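Giritlow Workshop Notes

Filed under: Bench Notes / Finishes & Pigments
5 min read

Milk paint, batch two: the grays finally behave

September 8, 2023 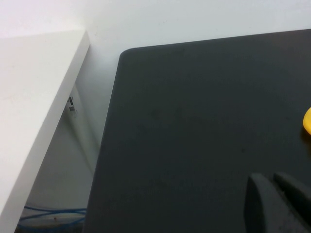
Dark charcoal board against the wall. Matte, slightly mottled, darker smudges near the middle.

Big day for the casein! I have been wanting to get back to this ever since Rasa brought in the curd she made for the Rotier shutters, and the new batch is so much better than the first that I'm writing it all down before I forget what I did.

Recipe as mixed: 400 g of skim milk curd, well rinsed and pressed, then lime putty worked in a spoonful at a time until the lumps let go and it turned to something like thin honey. I love this part. One minute you have cottage cheese and the next you have glue. Let it stand while I ground the pigment, then strained it through the old curtain cloth (the fine one, on the hook by the sink, please don't use it for oil).

Pigment is the bone black from the Krūmiņa tin, with a pinch of raw umber to stop it going blue. Last time I threw the powder in dry and got specks all over the panel. This time I wet it out first with water and a few drops of alcohol and mulled it on the glass slab until it stopped sounding gritty. You can hear the difference, it goes from sand to silk, and Urmas came over just to listen to it.

Sample strips are on poplar offcuts, sanded to 150 and wiped down with a damp rag. Coat one went on streaky and pale and I had a bad moment, then it dried down to a beautiful soft gray with hardly a brush mark in it. Coat two closed it up. I tried a third on strip D and it started to crackle at the end where I had loaded the brush too heavily, so two is the number unless we want crackle. (Do we want crackle? Quentin says yes for the picture frames. I'm coming around to it.)

Rub test with a dry white cloth: strips A and B gave off a little color, C gave almost none. C is the one with the extra lime. I don't want to push the lime any further with umber in there until I've seen how it ages, but for plain black I think there is room.

Wax versus oil on top. Beeswax paste on A: lovely to touch, barely changes the color, picks up a low sheen when you buff it. Raw linseed on B: drops the gray almost to black, very handsome, but every thin spot shows up as a darker patch. Left C bare. I kept walking past and touching C. If the cupboard doors for Karnen were mine I would leave them bare and accept the fingerprints, but they are going in a kitchen, so wax it is.

Coverage was the nice surprise. Gilberto measured the strips and the big test panel together and got 598 square inches for one coat out of a single jam jar, with enough left in the bottom to touch up the edges. I had mixed double what I needed. It doesn't keep, either. By late afternoon what was left in the jar had gone stringy and smelled like a barn, and I put it on the compost.

Things to fix next time:

- Mull the umber separately. It's coarser than the black and I ended up overworking one to get the other right.
- Wider brush for the doors. The two-inch one leaves a lap line every time I go back for more.
- Label the strips on the BACK, in pencil, before painting. I did C and D afterward from memory and I'm fairly sure I got them right.
- Less water in the first coat on end grain. It drank it straight up and went chalky.

Aigars asked if we could get a proper green out of this. I think so! Green earth should be happy in lime, and there is half a bag of it under the stairs. It will be weak, all the earth greens are, so maybe a gray undercoat and then the green over it, thin, so some of the dark comes through. I want to try that on the leftover poplar before anyone commits to it for the doors.

Rasa is making more curd, and I've asked for it drier this time. Strips are on the windowsill with half of each one under foil to see what the light does. I'll pull the foil in October and compare.

Also: whoever has the small palette knife, I need it back for the umber.

Recent notes
Milk paint, batch one: specks, streaks and a smell
Rotier shutters: stripping the old green
Straining cloths, and which one is for what
Beeswax paste, softer mix for cold rooms
Slaking lime without ruining your shoes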